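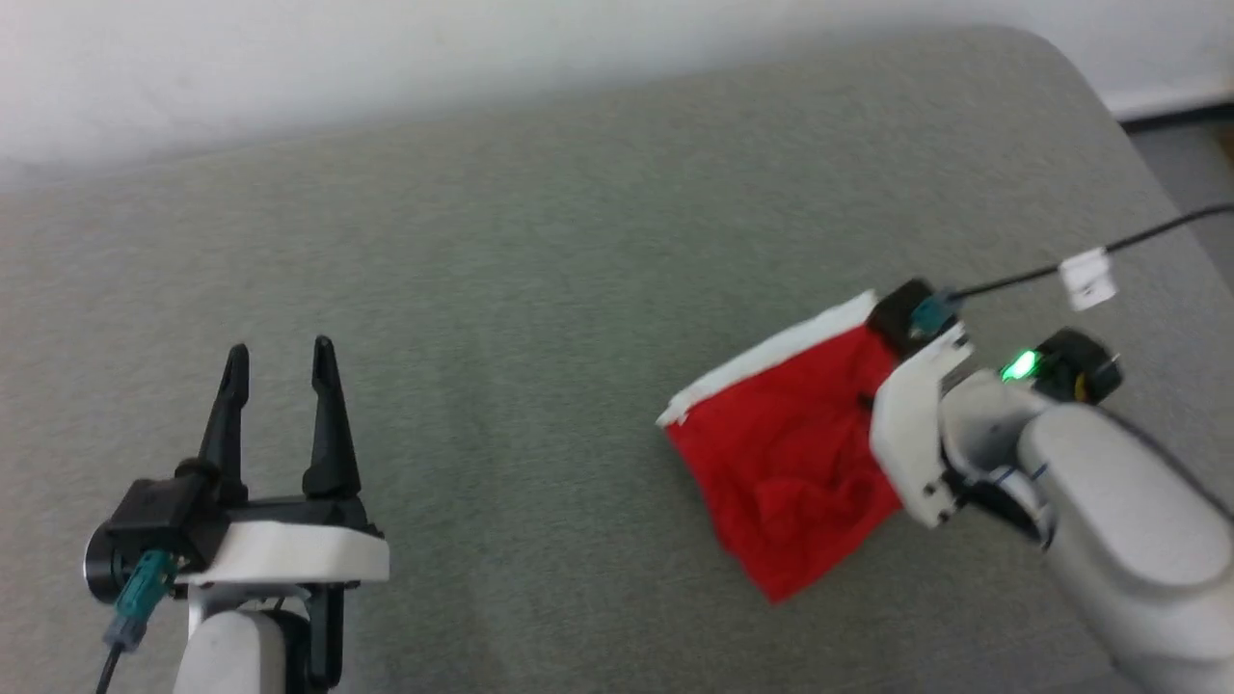
the gray couch, back against its wall where it belongs

OK so a few of you asked how the couch saga ended. Thread, because I have had coffee and I have opinions about upholstery now.

When I moved into this place in March I bought the couch off Dorin Stanciu, who was leaving Sunosthorpe and wanted everything gone by 4 in the afternoon. He asked for 341. I said yes before sitting on it. Do not do this.

It's a good couch though! Gray with a bit of green in it, depending on the light. In the listing it looked plain gray, and I'd already picked the rug to go with plain gray. The rug now lives in the bedroom.

The fabric has this very fine fuzz to it, and fuzz holds on to everything. Toast crumbs, sweater lint, hair. I went two weeks thinking the seat was just "a bit faded" and then I ran a damp rubber glove over it and got a whole felted mouse of lint. Disgusting, very satisfying, 10/10 evening.

Rubber glove method, for whoever needs it: put on a dish glove, get it barely damp, drag toward you in one direction. Short strokes. Pick the lint off the glove as you go or you're just moving it around.

I also tried one of those sticky rollers. Used up nearly 49 sheets on one cushion and it still looked like I'd napped there with a cat. I do not own a cat.

Mamta Tiwari (my neighbor, and the only person I know who reads care labels) told me to vacuum first with the brush head, THEN glove. She was right. I'd been doing it backwards the whole time and grinding the crumbs in.

Next problem: where to put the thing. I tried it under the window and the afternoon sun was right in my eyes. I tried it in the middle of the room facing the door, like a therapist's office. Darius Roman came over, helped me push it twice, and then said he was only available for sitting from now on.

So, along the wall. White wall, white baseboard, gray couch, gray floor. I was worried it would look like a waiting room and I'm not going to lie, there is some waiting room energy. I'm thinking a big mustard throw. Or a rust one? Please vote, I will absolutely not obey the results.

The thing I like best is the edge at the back of the cushion. It's rounded, no hard corner, and it curves down at the end too. My last couch had square edges with piping and I had a permanent dent in my leg from it. Piping people, I respect you, I am not one of you.

One tip if yours is also near a white wall – check behind it before you push it in. I wiped the baseboard while I could still reach it, and that was maybe five minutes of work. At my old place in Eton I left it for a whole lease and had to lie on the floor with a toothbrush on moving day.

Someone asked about fabric spray. I haven't used any. Shewit Ayele swears by plain water and a white cloth, dabbing and not rubbing, and that's as far as I've gone. If I ever spill something serious I'll report back.

Also no, I'm not getting a cover for it. I had a stretchy one on the old couch and spent my life tucking it back in.

Still to do: the throw, a lamp for the far end, and some kind of side table so my mug stops living on the floor. If anyone around Sunosthorpe is getting rid of a small one, message me. I will sit on it – or, you know, put a mug on it – before I say yes this time.

Edit: mustard is winning. I'm ordering rust.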